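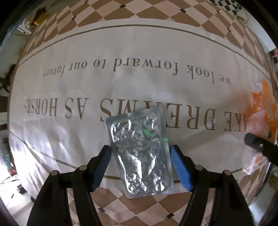 The Trivomley gripper is a hand-held two-jaw gripping tool designed for construction at home or in a shared workshop. It was developed at the Jamcombe workshop, a members' facility for woodworking, electronics and small machine building, and its plans were first released in May. The tool is used to record how a person picks up and moves household goods, so that the same motions can later be taught to a robot arm.

Design

The gripper consists of two mirrored jaw assemblies carried on dark bars that turn on round pivot pins. Each assembly has a pair of bars, one broad and one narrow, which keep the inner face of the jaw at a constant angle as it opens and closes. A blue textured pad is fixed to each inner face. The pads are treated as wearing parts and may be replaced without taking the linkage apart.

A camera with a very wide lens is mounted behind the jaws and looks out over them. The lens bends straight lines into curves and darkens the corners of the picture. The plans advise builders to leave this distortion uncorrected in stored recordings and to remove it, where necessary, at the processing stage.

Construction

The structural parts are printed in plastic and finished by hand. The pivot holes are printed undersize and reamed to fit the pins. Excess play at the pivots is the most common fault in first builds — it lets the pads meet out of line and twists thin objects as they are gripped. Revision 2 of the plans lengthened the pins and moved the trigger closer to the handle.

Assembly requires a screwdriver, a hand reamer and a small file. No soldering is needed unless the optional jaw-width sensor, known as the Verico board, is installed.

Use

Sessions are normally held at a table covered with an everyday cloth. Printed lettering and repeated patterns such as diamonds give the tracking software fixed details to follow, although strong folds in the fabric can reduce accuracy. Typical objects include boxes, cups and sealed foil pouches. Foil is regarded as a difficult material, as its creases produce bright reflections that change with every movement of the tool. The workshop's guide recommends placing one jaw on either side of a pouch and closing them slowly.

The Jamcombe collection held 1083 recordings as of Aug 16, 2025, of which more than 200 involve foil packaging.

Variants

The Vondráček variant replaces the trigger with a sliding thumb control and is intended for smaller hands. Its jaws and pads are interchangeable with those of the standard tool. A bench-mounted version has been proposed, but no plans for it have been released.

See also

Parallel linkage
Robot end effector
Wide-angle lens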